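The Table Is Clear (And I Mean All of It)

3/7/20

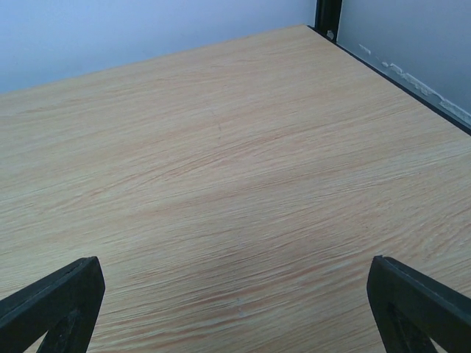

How it got so bad in the first place

If you've been getting this newsletter since November, you already know about the table. It's the big one against the wall in the back room, the one I bought when I moved the sewing out of my bedroom and told everybody I was going to be an organized person from then on. I was organized for maybe a week! After that it turned into the place where things went when I didn't feel like deciding about them. Mail, a bag of zippers, the box the kettle came in, three half-done tote bags, a lamp with no bulb, my tax folder (sorry, tax folder).

I'd been cutting fabric on the floor all winter. My knees were not happy about it, and neither was the cat, who thinks anything spread out on the floor is for her.

So last weekend I put the radio on, made a pot of coffee and took every single thing off it. I didn't sort as I went, which is what I usually try and why I usually quit by lunch. I just carried it all out to the hallway and dumped it there, and then the hallway was so awful that I had to keep going or climb over it to get to bed.

What was under there

I'd forgotten how much I like that wood grain! It's a pale blond color with these orangey tan streaks that go wavering across it, and toward the middle they bunch up into a sort of wave. I had been covering that up with coupons. I stood there and looked at it for a good long while and then texted my sister a bunch of exclamation points.

It isn't perfect, mind you. There's a thin little dark line toward the back that looks like a scratch, and a tiny pale speck down closer to the front that I can't decide about. It could be a bit of something stuck on there or it could be in the finish. I'm leaving them both alone. I've ruined a table before by fixing it (the old kitchen one, long story, involved a scouring pad).

Where everything went

The fabric got folded and put in the tall Brolent cabinet, which had been holding wrapping paper and one roller skate. Patterns went into a Trivik file box, and I know a few of you swear by hanging them on pants hangers, but I don't have the closet for it. Zippers and elastic are in jars. The tote bags are in a basket next to my chair so I can finish the handles while I watch TV, and yes, I know that's what I said about the quilt.

Buttons were the worst part. A reader once told me she'd counted her whole collection, so I finally counted mine, and I've got 3293 of them. Why? I've bought maybe two cards of buttons in my life. They come in with other people's sewing boxes, I think, and then they never leave. I picked out 400 of the plain white shirt ones and put them in a bag for the swap table.

The kettle box went in the recycling. So did a stack of Boutros catalogs going back farther than I'd like to admit, after I'd torn out the pages with the good coats on them. The tax folder is on the kitchen counter where it can stare at me.

My rules for keeping it this way

I only have two, so I might stick to them. Mail doesn't come into the back room at all, it gets opened standing up in the kitchen. And whatever I'm working on goes into its basket at night even if I'm going to take it straight back out in the morning. My sister thinks that second one is silly. She also has a dining room table I haven't seen the top of since we were in our thirties, so.

First job for the table is curtains. I've got 12 yards of that green Ludley cotton I wrote about last time, and I want to lay it out and cut it without crawling after it for once. I'll put the measurements in the next issue for those of you who asked about lining them.

If you've got a table of your own that's gone under, write and tell me what you found at the bottom of it. And if anybody wants buttons that aren't white, please, please say so before the swap. I'll bring the jar.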